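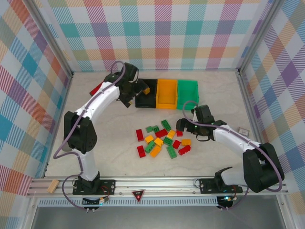
Small yellow piece, big black bin.

Playtesters wanted for Jarance (paid!)

Hello! I'm making a puzzle game called Jarance on my own in a rented room in Tirnwood, and I've got to the stage where I can't tell whether it's any good. I know where every key is hidden, so I'm useless as a player. I need up to 20 people to come and get stuck in it for me.

You'd play for an afternoon while I sit behind you with a notebook and try very hard to keep my mouth shut. Afterwards we have tea and you tell me which bits bored you (please be rude, my feelings will cope). The Soltani chapter is the one I'm most worried about – lots of walking, possibly too much fog.

You don't have to be a "gamer". Half the places are for people who hardly play at all, so aunties, dads and lapsed Tetris fans are very welcome. You do need to be over 18 and all right with reading small text on a screen.

I pay £26 for the session, plus your bus fare. If you've already played the Nerkov demo I put out in November, please say so, as I'd like a mix.

To apply, send me a few lines about the last game of any kind you gave up on, and why. Board games count. The closing date is Jul 12, 2019, and I'll reply to everyone.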